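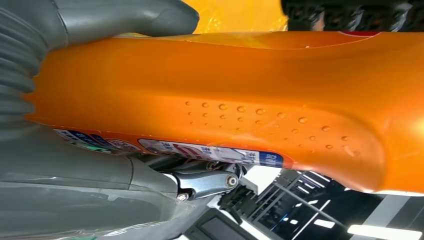
Harms Imported Goods

Bottle and Label Checker, part-time, Sturley warehouse

We are hiring two part-time checkers for the bottled goods bench at our warehouse in Sturley. The work is done standing or on a stool, by hand, and most of it is looking closely at plastic bottles before they go out to stores.

Harms brings in drinks, sauces, and cleaning products in plastic bottles and sells them to small grocers in Sturley and Lestau. A lot of the stock looks like the orange bottle at the top of the page: shiny plastic, a printed label strip in white, blue, and red, small Asian characters, and a few beads of water sitting on the surface. Water on the outside of a bottle can come from rinsing, from the cooler, or from a leaking cap somewhere in the case. Telling which one it is makes up a good part of the job.

What you will do

Take bottles out of the case one at a time and check the cap, the shoulder, and the base. Wipe off any liquid with a dry cloth, stand the bottle on a paper sheet, and look at the sheet again when you finish the case. If there is a ring on the paper, the bottle goes in the leak bin and the rest of the case gets a second wipe.

Check that the label is flat, readable, and the right one for the order sheet. You do not need to read the language on the label. We have a binder with a sample of each label, and you match the bottle to the sample. If the label has lifted at a corner or the print has rubbed off, set the bottle aside for relabeling. Do not press a lifted label back down with your thumb. It comes up again in the store and we get the bottle back.

Add the importer sticker where the binder shows it. It must not cover the date or the ingredients. On curved bottles this takes some practice, and you will be given scrap bottles to learn on.

Pack the checked bottles back into cases with dividers, tape the case, and write the case number on the short side with a marker. Numbers run to 999 and then start over. Fill out the sheet as you go — one line per case, with your initials.

At the end of the shift, empty the leak bin, wash down the bench, and put the binder back on its shelf. Plastic wrap goes in the clear bag and cardboard goes flat against the wall.

What we ask for

Good close-up eyesight, with glasses or without. You will be comparing small print for most of the shift.

Hands that are comfortable with slippery things. Bottles come out of the cooler damp, and some of the cleaning products leave a film. We supply gloves in all sizes, including a latex-free kind.

Being able to lift a full case from the cart to the bench, which is waist high. The heavy pallets are moved by the dock crew.

Enough English to read an order sheet and write a short note. Another language is welcome but does not change the pay.

No warehouse experience is needed. People who have worked in a kitchen, a pharmacy, or a print shop have done well at this bench.

Hours and pay

The shift starts at 7 a.m. and ends at noon, with a paid break in the middle. A checker who knows the bench gets through around 70 cases in a shift. New people are not held to that, and we would take fewer cases done right. Pay is hourly and is listed on the application form, along with the rate for extra hours in the holiday season.

The bench is indoors but close to the dock doors, so it is cold in winter. Bring a sweater. Closed shoes are required, and the floor near the rinse sink can be wet.

How to apply

Pick up a form at the front office on the Sevine Road side of the building, or ask for one by mail. Tell us which mornings you can work and when you could start. We do not need a resume, but you can attach one.

Everyone we call in will do a short tryout at the bench with one mixed case, and the tryout is paid. We plan to have both places filled by the end of February. If you apply later than that, we will keep your form on file for the summer.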